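Point-of-Care Ultrasound: Basic Physics and Artifacts
Handout 2, Dundcombe Emergency Medicine Teaching Unit

Shares 30 | Comments 2

1. Scope

This handout covers sound propagation in tissue, transducer selection, machine settings, and the artifacts you will meet in the first practical block. Image acquisition by region is covered in Handouts 3 to 7. Read sections 2 to 4 before the first scanning session. Section 6 is reference material.

2. Propagation

Diagnostic ultrasound uses frequencies between 2 and 15 MHz for most bedside work. The transducer sends a short pulse, then listens. The machine assumes that sound travels in a straight line, at a fixed 1,540 m/s, and that every echo comes from a single reflection. Depth is calculated from the round-trip time:

depth = (speed x time) / 2

The division by two accounts for the trip out and the trip back. Real tissue departs from the assumed speed. Fat is slower (near 1,450 m/s), muscle a little faster, bone much faster. An echo that has crossed a thick layer of fat arrives late and is drawn too deep.

Acoustic impedance (Z) is density multiplied by speed. Reflection at a boundary depends on the difference in Z between the two sides. Soft tissue to soft tissue reflects a small fraction of the beam, so imaging can continue past it. Soft tissue to air reflects almost all of it. Gel removes the layer of air between the transducer and the skin.

3. Attenuation and frequency

A working value for soft tissue is 0.5 dB per cm per MHz, one way. Worked example: a 5 MHz beam reaching a target at 6 cm.

One way: 0.5 x 5 x 6 = 15 dB
Round trip: 30 dB

At 10 MHz the round trip loss to the same target is 60 dB. Higher frequency gives finer axial resolution and less depth. Start with the highest frequency that reaches the target.

Linear: high frequency, rectangular field. Vessels, soft tissue, pleural line, nerve, eye.
Curvilinear: low frequency, wide field at depth. Abdomen, aorta, pelvis, pleural fluid.
Phased array: low frequency, small footprint, sector field. Heart, and any window between ribs.

4. Controls

Depth. Begin deep, identify landmarks, then reduce until the target fills the middle two thirds of the display. Excess depth lowers the frame rate and wastes screen area.

Gain. Amplifies returning echoes at all depths. It does not change transmitted power. Simple fluid should appear black. If the bladder is gray throughout, reduce gain before calling it debris.

Time gain compensation. Adjusts amplification by depth. Reduce far gain behind a full bladder, or free fluid in the pelvis may be hidden by brightness.

Focus. Place at the level of the target or just below. Lateral resolution is best there. Some units set this automatically and give no control.

Presets. A preset changes several settings at once, including compounding and persistence. Turn compounding off when looking for B-lines or for shadow behind a small stone.

5. Resolution

Axial resolution is the ability to separate two points along the beam. It equals half the spatial pulse length and does not vary with depth. Lateral resolution is the ability to separate two points side by side. It depends on beam width and worsens beyond the focal zone. Measure along the beam where the anatomy permits.

6. Artifacts

Shadowing. Loss of signal behind a strong reflector or absorber. Clean behind stone and bone, dirty behind gas. Edge shadows come from refraction at the side of a curved wall, such as the gallbladder neck, and should not be read as stones.

Posterior enhancement. Increased brightness behind fluid, which attenuates less than the tissue beside it.

Reverberation. Evenly spaced lines from repeated reflection between two strong parallel surfaces. A-lines are the usual case, spaced at the distance from skin to pleura. They are seen in normal lung and also in pneumothorax, so check for sliding.

Mirror image. A strong curved reflector, usually the diaphragm, produces a copy of liver or spleen above it. Loss of the mirror with visible spine above the diaphragm suggests pleural fluid.

Side lobe. Off-axis echoes drawn in the main beam. Often seen as faint gray in the bladder. Change the angle; a true structure remains.

Anisotropy. Tendon appears dark when the beam is not perpendicular to its fibers. Rock the transducer before reporting a tear.

7. Teaching archive

The Ornel archive holds 1,532 de-identified clips, sorted by artifact and by region. Access is read-only from the Serrano wing workstations. Log out when finished, as sessions do not time out. The Zotenero phantom is kept in the skills room and must be wiped with the approved cleaner only. Alcohol damages the surface.

8. Before the next session

Calculate the round trip loss for a 3 MHz beam at 10 cm and at 20 cm. Draw the path that produces a mirror image at the diaphragm and mark where the machine places the false echo. Bring both on paper. The first station uses the curvilinear transducer at the right upper quadrant, and you will be asked to set depth and gain without using the automatic optimize key.
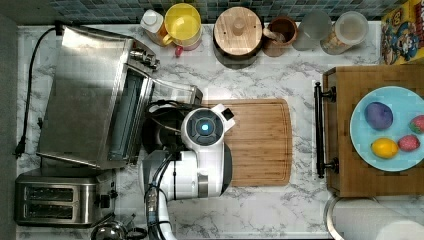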